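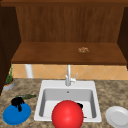 Figure 4. Rendered kitchen scene with sink, faucet and counter objects. Source: Rimik scene library, rendered by the authors.

4.2 Reporting Rules for Simulated Counter Scenes

The rules in this section cover what must be reported when a manipulation policy is tested in a rendered kitchen. They apply to the 56 scenes of the Rimik library and were drafted so that a second laboratory could rebuild a test from the written record alone. The full set has 16 rules. We discuss those that caused the most disagreement between the Lestach and Nassar test groups.

Object naming. Each movable object is reported by its asset identifier and by a plain name. The plain name must not claim more than the asset file supports. In Figure 4, the tan-and-brown item on the shelf could be read as a pile of nuts or as a crumbly cookie, and the black item on the blue plate as a rag or a glove. Where a task instruction refers to such an object by name, the instruction is quoted in full and the asset identifier is placed after it. A failed grasp on a misnamed object is recorded as an instruction fault and is left out of the success rate.

Occlusion. An object counts as visible only if the evaluation view shows enough of it to identify its class. The large red ball in Figure 4 blocks much of the basin floor, and a small black object in the basin shows only in part behind it. Under the earlier Lestach practice, both objects would have been listed as present with no further note. We require a visibility field with four values: full, partial, hidden, and outside view. The field is filled in from the same camera pose that the policy receives. A free camera may be used to check the scene but not to fill in the field.

Fixed parts. Sinks, faucets, shelves and wall cabinets are listed apart from movable objects. For every fixed part, the report states whether it has a collision mesh and whether any joint is active. A faucet with a lever may be drawn as one rigid body in one build and as a jointed part in another, and the two cannot be told apart in a still render. Nassar results obtained with rigid faucets are therefore not pooled with results from builds in which the lever moves.

Scale and contact. Object dimensions are reported in meters after all scaling has been applied. If an object overlaps the outline of a fixed part in the evaluation view, the report gives the contact state from the physics log. Overlap in a render is not evidence of contact. A ball seen against a sink rim may rest on it, stand clear of it, or intersect its mesh, and only the log separates these cases.

Initial state. The recorded initial state is the state after settling. We allow the simulator 2 seconds of free motion before the first policy step and save all poses at the end of that period. Objects that leave the counter during settling void the episode. Void episodes are reported as a separate count and are never replaced without a note giving the new random seed.

Lighting and materials. Changes in wood, tile and countertop textures are treated as scene changes and receive a new scene number. Nernero, our checking tool, compares the texture table with the scene number and rejects a report when the two do not match. It does not check whether a texture is suitable for the task.

Related items
Collision Mesh Checks for Household Scenes
Nernero: A Report Checker for Simulated Manipulation
Camera Pose Records in Policy Evaluation
Settling Time and Void Episodes in Tabletop Tests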